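Caring for Crystals and Stones at Home
Household Guidance Sheet, Hellby Center for Home Practice
Revised June 2020

Members who keep crystals for rest, meditation or simple enjoyment frequently ask the Center how the stones should be cleaned and stored. The guidance below applies to tumbled stones, small points and clusters kept in an ordinary home. It does not cover jewelry, which should be taken to a jeweler when the setting is old or loose.

Before You Begin

Identify each stone before it is cleaned. Quartz, amethyst and agate tolerate a brief wash in lukewarm water. Selenite, halite and most forms of calcite do not, and should be kept dry at all times. A stone that cannot be identified should be treated as one that must stay dry.

Work on a flat surface with good light and lay down a folded towel. Points and clusters chip easily when they roll against one another.

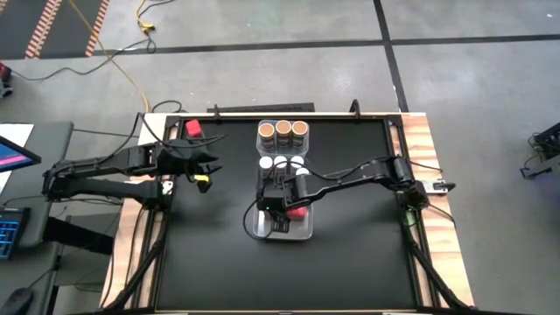 Keep a soft brush, a dry cotton cloth and a shallow dish within reach. Household sprays, vinegar and bleach are not suitable for any stone on the Center's list.

Washing

Fill the dish with 500 milliliters of lukewarm water and add 2 drops of mild dish soap. Wash one stone at a time, brushing along the grain where there is one. Rinse, pat dry and leave the stone on the towel overnight. Clusters hold water in their crevices and may need a second night.

Salt water is often recommended for the clearing of energy. The Center advises against it – salt scratches softer stones and settles in small cracks. Members who wish to clear a stone may use sound, incense smoke or a night on the windowsill. 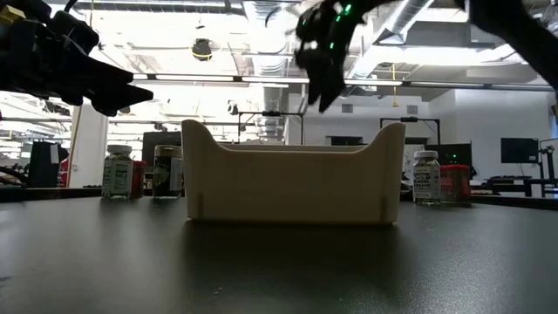

Pramanik wrote to the Center that a windowsill had served well for amethyst all winter, but that the same stones had lost much of their color by September and were now kept in a drawer during the day. The Center agrees with this practice. Amethyst, rose quartz and fluorite can fade in direct sun and should be brought in by early morning.

Storage

Store stones by hardness. Quartz will scratch fluorite and calcite if they share a container. Wrap points singly in cloth, and place heavier pieces at the bottom. An open bin is acceptable for tumbled stones in daily use, provided it is kept out of the reach of small children and pets.

Label each container with the name of the stone and the date of its last cleaning. The Valtetti reading room holds 39 stones on loan to members and follows the same system. A copy of its label sheet is available at the front desk.
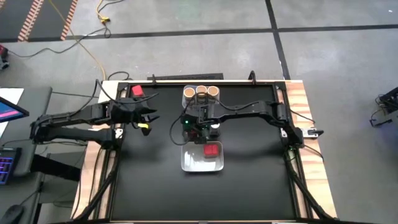 Stones Kept Near the Bed

Use a saucer or small tray on the nightstand. Loose stones under a pillow tend to end up on the floor, and pointed pieces should not be placed there. Dust the tray when the bed linens are changed.

The Jalenora list, held at the front desk, names 17 stones that may be washed. Members are asked to consult it before cleaning any piece borrowed from the Center.

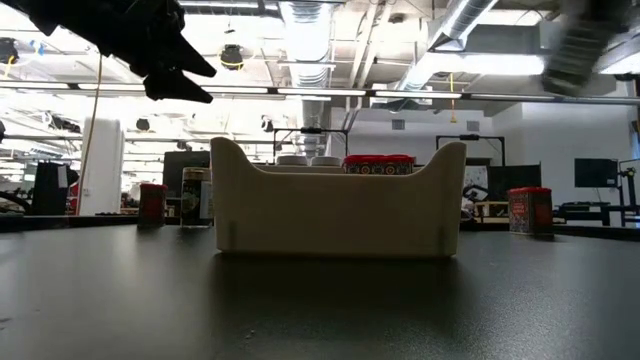
Cream bin with white and red lids

Questions about a particular stone may be left in writing at the front desk. Please include the size of the piece and, where known, its place of origin.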